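Jul 17, 2020
By Our Weekend Writer

The year I finally tackled the jewellery box

I own one good necklace and a great heap of rubbish ones, and I love the rubbish ones more. There, I've said it. The good one came from a proper shop with a carpet and a bell on the door, and I've worn it to two weddings and a christening. The rubbish ones came from church sales, beach stalls, the bottom of a cracker and (mostly) the Saturday market in Sturkden, where a stall called Vida used to sell beads by the scoop out of old washing-up bowls.

I must have been nine when I first went. You got a paper bag and a scoop, and you paid for the bag, however heavy it was, so of course we all pushed down with our fists until the sides split. I strung everything on fishing line. It was scratchy and it never lay flat, and I gave one to every woman in my family that Christmas whether she wanted it or not.

Anyway, back in March, with every plan in the calendar crossed out and the weather suddenly lovely just to be annoying, I got my jewellery box down from the wardrobe. I say box. It's a biscuit tin, a shoebox and a sponge bag that I'd been calling "the box" for years. I tipped the lot onto a bath towel and sat looking at it with a cup of tea, and then I put it all back and went for a walk.

It took me until the following week to have another go, and that time I had a system. Anything broken went left, anything whole went right, and anything that had turned green went on the windowsill to think about what it had done. The left-hand pile was enormous! Snapped threads, single earrings, clasps that had let go of whatever they were meant to be clasping. I found a brooch I'd accused my sister of stealing in about four separate arguments. I haven't told her yet.

What I hadn't expected was how much I'd enjoy the mending. I ordered thread and a bag of crimps from Trurkuson, who do haberdashery by post and who very kindly put 100 crimps in a packet, so you can ruin plenty. I ruined plenty. A crimp is a tiny metal bead that you squash flat to hold the thread, and if you squash it too hard it cuts straight through and your afternoon's work goes under the cooker. I now sweep under the cooker a lot more than I used to, and I have found amber glass, seed beads and one very old pea.

My tips, for what they're worth. Work over a towel, always, so things don't bounce. Restring on something a bit stronger than you think you need. Knot between the beads if they're heavy, even though it takes for ever and you'll lose the will to live round the back of the neck. And don't start anything after nine at night. I did a whole bracelet in what I thought was navy and it was half black.

I joined an online group as well, called Miltirura, which had 3,491 members when I last looked and seems to be awake at all hours. Somebody there will tell you what your granny's beads are made of, and somebody else will tell them they're wrong, and by teatime there are 29 replies and a recipe for lemon drizzle. I've learnt more from it than from any book. I also bought far too much thread.

So far I've rescued 19 pieces, and I'm wearing one of them now with a dressing gown. The green things are still on the windowsill. The tin has been given back to the biscuits.

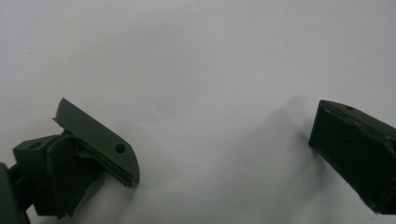
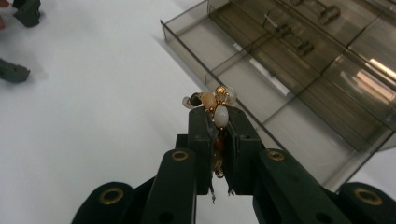
Second picture: a little beaded piece, with a smoky-grey see-through organiser behind.

COMMENTS

beadsandbobs: The paper bags! We used to wet ours a bit so they stretched. Worked until it very much didn't.

northfield_knitter: Clear nail varnish over the knots, let it dry overnight. Mine have held for years.

Tea at four: Tell your sister about the brooch.

We use cookies to help our website work and to see which articles you enjoy. By carrying on reading you agree to this. Change your settings at any time.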